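Malsha Barua @malshamakes
Thread on covering work tables with plastic. I've been asked twice in February so I'm putting it in one place.

I use black sheeting from the roll, the kind sold for garden beds and for covering floors when you paint. Clear works too, but I can't see white paper scraps on clear, and white scraps are most of what I clean up.

Thickness matters more than color. The thin stuff tears the first time you drag a bowl over it. I'd go one step up from the cheapest roll at the store and stop there. The very heavy kind won't fold down at the corners.

Cut it bigger than the table. I leave enough to hang over on all sides, about the length of my hand. If it only just reaches the edge, paste goes down the side of the table and dries there.

Don't cut it on the table. I did that once and there is still a line in the wood.

Tape goes on the underside. If you tape on top, the tape picks up glue and then your sleeve picks up the tape. Lift the plastic, stick the tape to the bottom of the table, fold the plastic onto it.

I only tape the two long sides. The front corners I leave loose so I can tip crumbs into a bag at the end. Kasun tapes all four sides and tells me mine looks bad. It does look bad.

It will wrinkle. You can spend half an hour pulling it flat and it will wrinkle again as soon as someone leans on it. For paste and torn paper the wrinkles are fine. For anything you need to measure, put a flat board on top.

Small scraps collect in the folds. I used to pick them out by hand all afternoon. Now I leave them until I'm done, then lift one side of the plastic and they slide down to the other.

Big sheets are the part people have trouble with. They bend in the middle, the bottom end folds into a point, and you lose track of which edge you were holding.

What works for me is to carry a big sheet from the top with both hands and let the bottom touch the table first. Then walk it down. If you try to lay the whole thing at once it traps air and creases across the middle. 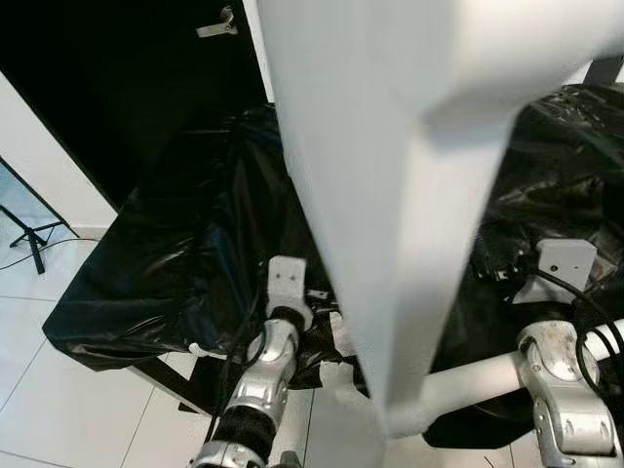 Creased sheets aren't wasted, by the way. I keep them for the first layers, where you can't see them later. Clean flat ones go on last. Suryani irons hers on low with a towel over the top. I don't have the patience.

For amounts: we went through 300 sheets last year with the after-school group, and around 900 if you count the float. I buy 100 at a time and keep them under the bench in the wrapper.

Floor. Tile is easy, sweep first and mop after. If you sweep after you mop you get gray mush in the grout lines and you'll be down there with a brush.

Keep cords off the walking side of the table if you can. I run mine along the wall. With plastic hanging down in front it's easy to miss one with your foot.

Reusing the plastic: yes, three or four times. Let the paste dry overnight, then shake it outside and most of it cracks off. Wiping it while it's still wet only spreads it around.

Fold it with the dirty side in. Write "dirty side" on a piece of tape if other people use your supplies. Dilani opened one the wrong way up on her dining table and I heard about it for a week.

When it gets holes I cut it down for small tables and trays. After that it goes in the trash.

Someone asked about cloth instead. I tried an old bedsheet. The paste soaks through and the paper sticks to it. I went back to plastic.

Next thread will be paste, flour vs. the powdered kind. Probably tomorrow evening.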